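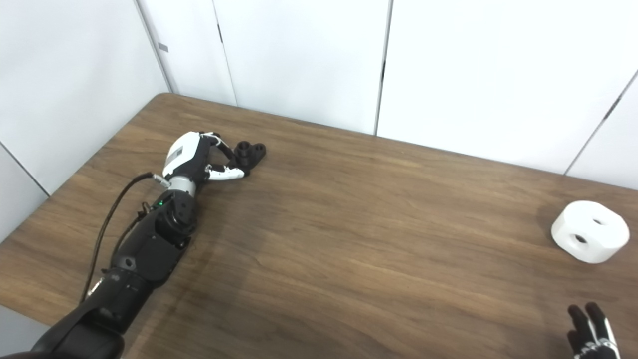 Peg-in-hole is the oldest headache in robot assembly, and a small lab at Trerar thinks it has found a way to make it a lot less painful. The task sounds like something from a toddler's toy box: pick up a part with pegs, find the block with the matching holes, bring the two together. For a machine with fingers it is miserable work. A black printed part with two short upright posts on a flat base gives a hand very little to hold, and the fingertips have to come in low, along one side, almost brushing the tabletop, before they can close on anything. The white block waiting across the table has round openings on its top and on its side, so even after a good grasp there is a choice to make about where to go.

Home | Features | Robotics | Labs | Subscribe

Features
January
By the Features Desk

The method is called Welta, and what I love about it is how little it tries to know. Most systems build a careful model of the part, plan a perfect grasp and then fall apart when the part slides a hair to the left. Welta starts from the other end. It asks what the hand would feel if the grasp were already slightly wrong, and it learns a set of small corrections for each kind of wrong: a finger landing early, a base tipping up, a post leaning against a knuckle.

Training takes 2,000 practice grasps, all of them in a simulator named Mengal. That's a tiny number for this field! The team gets away with it by making nearly every practice grasp a bad one. The simulator nudges the part, twists the wrist or lies about the friction, and the software has to recover. Clean grasps are mostly thrown out, as they teach it very little.

Then comes the real table. The lab allows two tries per part, and if the second one fails, the run is scored as a miss. In the latest round, on a set of parts called Zimamley, Welta seated 24 parts before its first miss. The older planner, given the same parts, rarely got through a handful.

There are limits, and the group is open about them. Soft parts confuse it. Very thin ones slip out of the fingers before any correction can kick in. Handing a part from one hand to the other is still being worked on, and the early attempts are slow enough to make you want to reach over and help.

Still, watching a hand miss, pause, shift a fingertip and try again is a thrill. The next set of parts will have threads.

Last updated: January, 2 p.m.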